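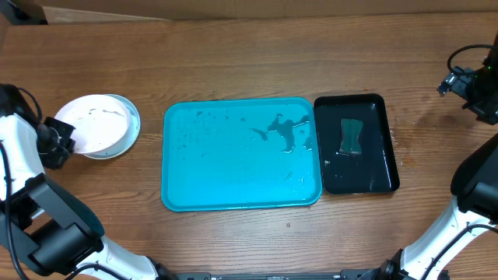
Lucrezia Palumbo objected early in the term that a dishwashing task would teach the class more about water than about control, and she asked that the two be scored apart. The scoring sheet described in this section follows from her objection.

Home | Issues | Student Projects | Authors | Contact
Reading time: 8 minutes

4. Task Design and Student Trials

4.1 Setting

The trials formed the practical part of the second-year automation course at Clakbridge. Students worked in pairs at a shared bench with two arms, and each pair was assigned the same task: to clean and stack tableware using a sponge. The course began in September, and bench time was limited to the afternoon session.

Figure 1. Bench layout with two arms, stacked dishes, a turquoise tray holding some water, and a black tray with the sponge. The left gripper is in contact with the rim of the white dish.

4.2 Procedure

Each pair recorded demonstrations by guiding the arms through the task by hand. In total the class collected 2,494 demonstrations, of which around 500 were set aside for testing. A demonstration was kept if both arms returned to their rest positions and no dish left the table. Pairs were free to decide which arm held the dish and which held the sponge -- most settled this in the first session and did not change it later.

The trays were not fixed to the table. The instructors considered clamping them, as had been done in the earlier Skurberg exercise, but chose to let students deal with small shifts in position as part of the assignment.

4.3 Scoring

Grasping and cleaning were scored separately. The grasping score covered the approach to the rim, the lift and the release. The cleaning score was given by a student from another pair, who inspected the dish after the trial and did not know which program had been used. Where the 2 scores differed widely, the pair was asked to submit a short written account with its log.

4.4 Observations

Students reported that shallow dishes were harder to lift from a stack than from the bare table. Several pairs lowered the approach angle of the gripper in response; others moved the upper dish sideways first to expose more of the rim. Both methods were accepted. Water on the fingertips was the most common cause of failure named in the written accounts, although the logs do not allow this to be confirmed -- the grippers carried no force sensing during the term.

The control software was the Pavotov package already used in the first-year course. Its default closing speed was kept for all trials reported in Section 5.

Related items
Barbieri: Grading Shared Bench Work in Automation Courses
Skurberg Exercise: Notes for Instructors
Pavotov in the First-Year Laboratory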